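About Dalsgaard House

Dalsgaard House is a small language school for adults. We teach Danish, Icelandic and Polish, and in the evening also English for people who are new in the country. We opened with one classroom and one teacher, and today we are a team of 14.
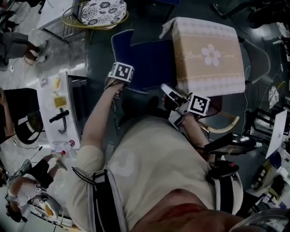
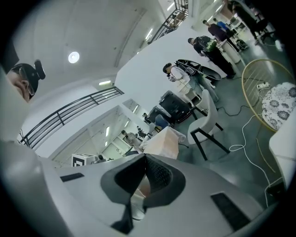 Our lessons take place at a table and never in rows. A group has at most 8 students, so everybody must speak, also the shy ones. In the first weeks we work only with words for the home and the street, and we do not open a grammar book. The teacher points at a thing and the group names it: the tablecloth with the big white flower, the railing, the round lamp on the ceiling, the glasses. After this come the small words, such as under, beside and between, and they take much longer than most students expect. Grammar begins in week 7, when the students already have many sentences in the ear and begin to ask why the ending has changed.

How the school began

The school was founded by Heiðrún Overgaard, who had taught evening classes for many years in rented rooms. She wanted a place where students could stay after the lesson and drink coffee in the language they are learning. Her first course was Danish for nurses. It was planned for one winter, but the same nurses asked for a second part, and then they brought their husbands and wives.

Hanna Wasilewska joined her two years later and built up the Polish program. Many of her students have Polish grandparents and know a few words for food and some prayers, but cannot make a telephone call. Hanna has written her own course for them, called Boltach. It starts with the telephone call.

Icelandic came last. Skarphéðinn Hafþórsson teaches the beginners, and Þröstur Þórarinsdóttir takes the reading group, which is now in the middle of its third novel. The reading group is slow and proud of it. One page in an evening is normal.

Our teachers

All our teachers have learned at least one foreign language as adults. We ask for this when we hire, and we consider it as important as the diploma. A teacher who has stood in a shop without the right word will wait a little longer for your answer.

Ottmar Wunderlich is responsible for the office, the timetable and the placement talks. The placement talk takes twenty minutes and is free of charge. You do not need to prepare anything. If you have learned the language before, please bring your old book, even if you only finished the first chapters.

Courses and prices

The main courses start in September and in January. A short course for travelers starts in April and runs until the summer break. One evening course costs 301 dollars, and the copies and the coffee are included in the price. You can pay in two parts. If you must miss more than three evenings, speak with Ottmar and he will find a place for you in the next course.

We also teach in companies. For this we come to you, early in the morning or during lunch, and we use your own letters and forms as material. Please write to us at least one month before you wish to begin.

The library

Beside the office there is a lending library with children's books, cookbooks, crime novels and old magazines. Children's books are not only for children, and our beginners borrow them the most. You may keep a book for the whole course. We are happy to receive books in our four languages, but we have no more space for encyclopedias.

Visit us

You are welcome to sit in one lesson before you decide. The office is open from two o'clock in the afternoon until the last class ends. Ring the lower bell, the upper one belongs to our neighbors.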